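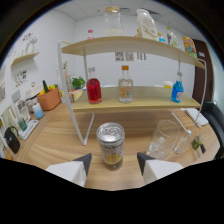 GROSTBRIDGE, December

Minutes of the Grostbridge Main Street Merchants meeting, Monday, 6:30 p.m., upstairs room at the library

The meeting was called to order at 6:35. Minutes of the previous meeting were approved with one correction: the sidewalk salting agreement covers both sides of Mill Street, including the stretch past the post office.

Parking

The town has answered our letter about the lot behind the old bank. It will stay free until spring. After that the town wants a 2 hour limit on weekdays. Members with upstairs tenants objected, as tenants have nowhere else to leave a car during the day. The chair will ask whether the back row can be set aside for permits. The faded arrows at the exit were brought up again and will go in the same letter.

Holiday lights

All strings are up except the ones at the Plondberg Street corner, where the outlet on the pole is dead. The electric company has been called twice. The bakery offered an extension cord from its side window, but the town will not allow a cord across the walk. The wreath on the clock is hanging crooked and will be fixed when the lift truck comes for the pole.

Budget

The balance was given as $3000 before the lighting bill, which is expected to be nearly $2000. Dues are still owed by several shops, and reminders will go out with the January notice. A motion to raise dues was made and then withdrawn until the bill is in.

Shop displays

The winter window walk goes ahead as planned. Shops taking part should have windows finished by the afternoon before and keep lights on until 9. Shops without a street window may put out a table display inside the door. A small two-tier shelf with a few bottles and a can in front takes up very little room, and something that size is enough to get a shop on the map. The map goes to the printer this week. Nillico Books and the Sumampouw grocery still need to say whether they are in.

There was some discussion of whether the walk should be judged. Last year's ballots were mostly left blank. It was agreed to drop the ballots and have a guest book at the library instead.

Trash pickup

Pickup will be a day late in both holiday weeks. Cardboard must be flattened. The hauler left a full stack behind the hardware store because of boxes that were not, and the store had to take it to the transfer station itself.

New business

The Plondberg Street bridge will be down to one lane for 3 weeks after New Year's. Delivery trucks should come in by the school road. The town will put up signs, but members are asked to tell their suppliers directly.

A request came in for a bench outside the laundromat. Tabled until someone finds out who owns that strip of sidewalk.

Adjourned at 7:50. The next meeting is in the same room. Please use the side door, as the front is locked after 6.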